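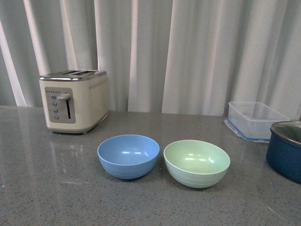 Section 5: Using the toaster

Your Jindesden kitchen has a two-slot toaster for residents' use. Please read this section before you make toast for the first time.

Before first use

1. Take off any tape, card or labels. Look inside both slots.
2. Stand the toaster on a level part of the worktop, with the control panel facing you.
3. Move it well clear of the curtain. Keep paper towels, plastic tubs and their lids away from it as well.
4. Plug it straight into a wall socket. Do not use an extension lead.
5. Run it empty for 2 cycles on a middle setting with a window open. There may be a slight smell the first time.

CAUTION: Bread can burn. Never use the toaster under or against a curtain, and do not leave the room while it is on.

Making toast

1. Put one slice in each slot. Slices should drop in freely and must not stick out above the metal top.
2. Choose how brown you want it. Start low if the bread is thin or a day or two old.
3. Push the lever down until it stays down. It will not stay down if the toaster is switched off at the wall.
4. To stop early, press the cancel button. Do not pull the lever up.
5. When the lever rises, lift the toast out by its top edge. Unplug the toaster when you have finished.

Note: Frozen bread can go in without thawing. Use the defrost button after pushing the lever down.

CAUTION: The metal top gets hot. Do not warm rolls on it or rest a bowl there.

If bread gets stuck

Unplug the toaster and let it cool. Raise the lever as far as it will go, then ease the bread out with wooden tongs. Never put a knife or fork in the slots.

Cleaning

1. Unplug and leave to cool completely.
2. Slide out the crumb tray, empty it and wipe it dry. Do this once a week if the toaster is used every day.
3. Wipe the body with a damp cloth. Use a dry one on the metal top, which marks easily.
4. Put the tray back before plugging in again.

Do not put the toaster in water. Bowls and food containers are washed separately; see Section 7.

Leftover bread

Let toast go cold before you put it in a lidded container, or it will turn soft. Untoasted slices keep for 2 days in a closed container on the worktop. Freeze anything you will not eat by then.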